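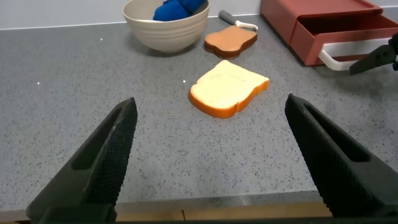 3.2 Material and procedure

The pretend breakfast was the first of the 2 tasks, and we wanted it to be familiar to every child in the group. Each of the 35 children came alone to the counter, where the toys had been laid out before the child entered the room. The instruction was short: "Please make breakfast for me." We did not name any food or any tool, and we did not say how many pieces should be used. For the bread we chose two slices which differ mainly in their colour, one pale with an orange-brown crust and one which looks toasted, with a golden-brown face (Figure 1). A toy spreading knife lay beyond the toasted slice, close to the wall, so the child had to reach past the bread to take it. This arrangement was kept the same for all children, because in our pilot work at Acuña we noticed that a knife placed near the front was often taken first, only for the reason that it was near.

Figure 1. Bread slices and spreading knife on the counter, breakfast task.

The session ended when the child said that breakfast was ready, or when the child left the counter. If the child asked a question about the food, the adult answered "You can decide" and waited. No butter or jam was given. We were interested in whether the children would spread something which was not there, and on which of the slices they would do it.

All sessions were held in the morning — before the children had eaten their snack — and were written down by two observers, Loredana Santoro and Gualtiero Villa, who sat at the side and did not speak to each other. They used the Motinine sheet, in which every action receives one line with the object, the hand and the words spoken by the child. The first 500 lines were compared after the January sessions. Most of the disagreements concerned the word "spread". One observer had used it for any movement of the knife over the bread, while the other had used it only when the blade touched the slice. We decided to keep the stricter meaning, and the earlier sheets were corrected in this sense.

A further difficulty was the word "toast". Several children used it for both slices, and some used it for the whole meal. In these cases the observers wrote the word as it was spoken and marked separately which slice was in the hand. We return to this point in Section 4.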